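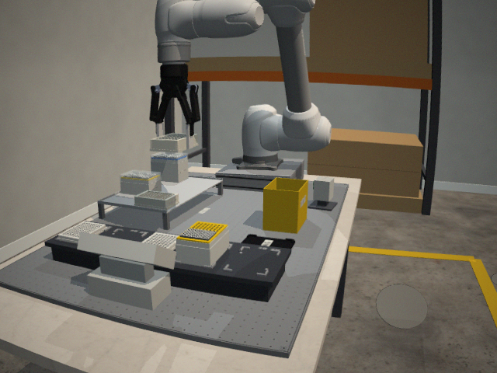
*Tip boxes on the raised shelf, two of them stacked under the gripper.*

# Flasolside Orderly Books

Transcribed orderly books and letters from the Flasolside garrison during the War of 1812, as plain text and CSV. If you like knowing who was on guard, what the flour ration was and how many times a captain can complain about chimneys, you're going to have a great time in here!

Version 1.2, updated 9 November 2025

## What's in the repo

| Folder | Contents |
|---|---|
| `orders/` | 437 daily orders, one text file each |
| `letters/` | 112 letters in and out of the garrison |
| `trials/` | 140 short records of regimental courts martial |
| `people.csv` | name, rank, company, first and last mention |
| `places.csv` | spellings found, modern spelling where we know it |

`people.csv` covers about 359 men and women. The women are mostly in the ration lists and the laundry accounts, and they were a joy to find - several turn up under three or four spellings, which we've linked with the `same_as` column.

## Sources

Orders come from the two surviving books in the Cestavero family papers. The second book is water-stained from April 1814 onward, so expect plenty of gaps there. Letters were typed from the Demchenko edition's facsimile plates and then checked against the originals where we could get at them. Trial records were bound into the back of the first book, upside down and in a different hand.

## Transcription rules

- Spelling and capitals are kept as written, including `centinel`, `serjeant` and `cloathing`.
- Line breaks are not kept. Page breaks are marked `[p]`.
- Unclear words look like `[batteau?]`. Unreadable ones are `[...]`.
- Paroles and countersigns get their own line at the top of each order.
- Sums of money stay in whatever currency the clerk used. Halifax and army sterling are mixed, sometimes in one entry.

## Getting started

The files open in any text editor. If you'd rather search by person or company, the small command line tool `anda` is in `tools/`:

```
python tools/anda.py --company grenadier --year 1813
```

Anda ignores case and knows the spelling variants in both CSV files, so a search for "sergeant" finds the serjeants too. Try `--word chimney`. Really, do.

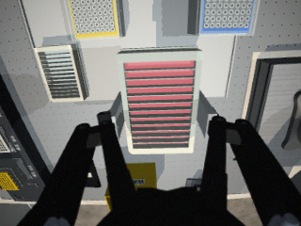

Can I use the transcriptions in a printed local history?

Any book, display or website may reuse them under CC BY 4.0, as long as you credit "Flasolside Orderly Books" and give the version number. The Demchenko plates aren't included in that licence.

## Known problems

- Two orders share the number 88. The clerk did it, and we've called them `088a` and `088b`.
- Company letters change after the 1813 reorganization, and `people.csv` only gives the later one.
- Four trials have no verdict. The page ends before it.

Corrections are very welcome - open an issue with the file name and the reading you'd suggest, and quote the whole sentence if you can.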